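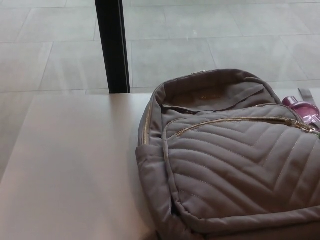

Words and pictures by Hok-lam Tai
Posted 7 February 2025

Print this page | E-mail this page

OPEN DAY AT LIVAMECK: THE BACKPACK TABLE

I've been wanting to get inside Livameck's Murnell workshop ever since a mate brought home one of their flyers in December, and it was worth every minute of the drive! The doors opened at ten and by half past there was a queue down the corridor for the backpack table, so that's where I parked myself for most of the morning (with one break for a sausage in bread and a very decent flat white).

If you have never watched a robot try to deal with a school bag, you are in for a treat. Bags are horrible things for a machine. A box stays a box, but a bag slumps, folds over on itself and changes shape every time you touch it. The one at the top of this page is quilted grey with gold zips, and the main compartment is open with the top sagging a little, the way every bag in our hallway does. I thought it a lovely choice – all those puffy ridges and soft edges, and a strap poking up to get in the way.

Vasilis Begović ran the table and was wonderfully patient with us. He has worked on the handling program, which they call Grultance, from the start, and he answered questions from kids and retired fitters in exactly the same tone. My favourite bit of his talk was about mouths. A person packing a bag uses one hand to hold the mouth open without even thinking about it. A robot has to be taught that the opening is there, that it might close, and that the thing it's carrying has to clear the edge on the way through. He had us all shut our eyes and put our keys in our own bags to prove the point. Mine went on the floor.

The team keeps a log of practice runs on a whiteboard by the door. Soft objects were up to 2,955 when I wrote it down, with another 456 for hard ones, and Vasilis said the soft ones teach them more. I'd have guessed the other way round! Something squashy gives under the fingers, so you can hold it firmly and it forgives you, but you can't be quite sure what shape it will be when you let go.

I also liked how close we were allowed to stand. There was a strip of yellow tape on the floor and a staff member with a stop button, and past that you could lean in and really see the joints move. It is quieter than I expected. A small whirr, a pause, another small whirr, and then the whole crowd going "oooh" together.
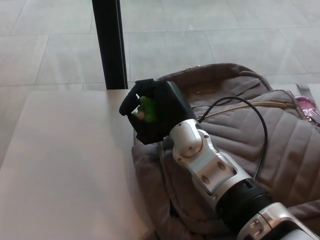 Got it! Something small and green in the black gripper, held over the bag.

Look at the finish on that arm: silver casings, a ribbed black ring at the joint and a thin cable looping over the bag. I could have photographed the wrist all day. The little green passenger is nearly hidden by the fingers, and the kids beside me had a noisy argument over whether it was a frog or a pea.

Before I left, Vasilis showed us the planning screen from the Jurić room next door, where they replay each run slowly and mark the spot where the fingers should let go. I understood maybe a third of it and enjoyed the lot. Parking is free behind the building, but the entrance is on the far side, so follow the signs around the fence. The next open day hasn't been set yet. I'll put it up in the noticeboard section when I hear.

COMMENTS (3)

Marg P.
Great write-up, Hok-lam. We were in the afternoon group and my grandson has been doing robot hands with the barbecue tongs ever since. For the record he says frog.

dunny_door
Did they say what the gripper fingers are lined with? I asked one of the younger blokes but it was too noisy to hear the answer. Love the colour of that cable loop shot, by the way.

Hok-lam Tai
Sorry, I didn't think to ask! I'll e-mail Vasilis and post his reply. Marg, tell him I'm on team pea.

Print this page | E-mail this page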